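Halliday opens toy brick sorting and lending scheme for families this September

Household goods reuse firm Halliday will begin lending boxes of second-hand building bricks from its Perneck shop in September. Families will be able to borrow a box for three weeks at a time, in the same way they would borrow a library book, and bring it back or swap it for another.

The scheme is called Stutix. It opens with 77 boxes, all of them filled with bricks given by local households since the spring. There is no joining fee and no deposit for anyone who lives in Perneck or the villages on the Jukent bus route. Borrowers from further away are welcome and will be asked for a small deposit, returned with the box.

Tayla Quinlan, who manages the Perneck shop, said the idea came from the amount of loose brick handed in with other toys.

"We were getting carrier bags of it every week," she said. "It came in mixed up with pencils, hair grips, bits of jigsaw and the odd sock. We couldn't put it on the shelf like that and we didn't want to throw it away. Most of it was perfectly good once it had been washed and gone through."

Bricks are washed on arrival, dried on racks overnight and then sorted by type. Anything cracked, chewed or badly faded is taken out and sent for recycling where the plastic can be accepted. Sets with missing parts are broken up and added to the general stock. The shop does not try to rebuild named sets, and borrowers should not expect a box to match a particular model.

Each box holds a mixed selection and comes with a card listing what kind of pieces are inside. There are three kinds of box. The first has larger bricks only, for younger children. The second is a general mix of standard bricks in assorted colours. The third adds wheels, hinges, windows and other special parts, and is meant for children who already build a good deal at home.

Kane Pirihi, who looks after the sorting room, said that colour had turned out to matter less than the shop first thought.

"We began by splitting everything into colours and it took for ever," he said. "Then we tried the boxes out with some of the families and the children tipped the lot on the floor straight away. Now we sort by size and shape, and the colours go in as they come."

The boxes were tested over the summer by 21 families. Their comments led to several changes, including a wider lid, a larger print size on the cards and a flat base plate in every general box. Parents also asked for longer than the two weeks first offered, and the loan period was changed to three.

Jolene Rutherford borrowed a box for her two sons during the trial. She said: "They've got bricks at home but they'd stopped looking at them. A different lot of pieces got them going again. Counting it all back in was the worst part, so I was pleased when they said we didn't have to."

Returned boxes are weighed at the counter, and a small shortfall is not charged for. Pieces found later down the back of the sofa can be dropped in at any time.
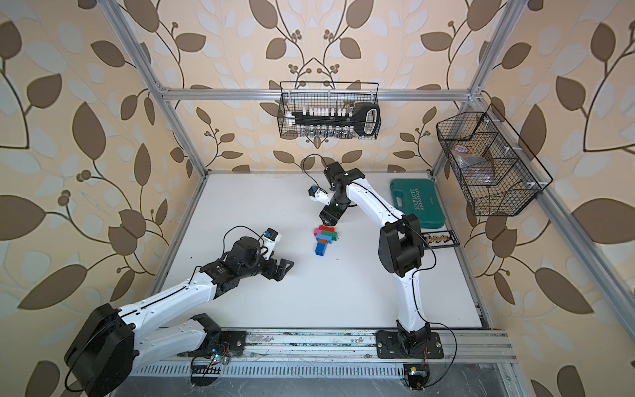 What can be donated

The shop is still taking interlocking building bricks of any make and any colour, including red, pink, green and both light and dark blue. Small amounts are as useful as large ones, and a handful still clipped together is fine. There is no need to pull bricks apart or wash them first.

Please do not bring battery packs, magnets, painted or glued models, or wooden blocks. Instruction booklets cannot be kept.

Donations can be left at the side door of the Perneck shop during opening hours. Larger amounts can be collected by van by arrangement. Nazareno Greco runs the collections and asks that bags be tied and kept under cover until he arrives.

How to borrow

Boxes can be chosen at the counter from 10am. One box may be taken per household at a time in the first month, and this will be looked at again once the shop knows how quickly they are coming back. Schools, childminders and playgroups may borrow up to three.

An open afternoon will be held at the shop on the first Sunday of the scheme, with tables set out for building and all three kinds of box open to look through. Children must be with an adult. Tea and squash will be served.

Press contact

Mirko Orlandini, Halliday, Perneck. Interviews with shop staff and visits to the sorting room can be arranged on request.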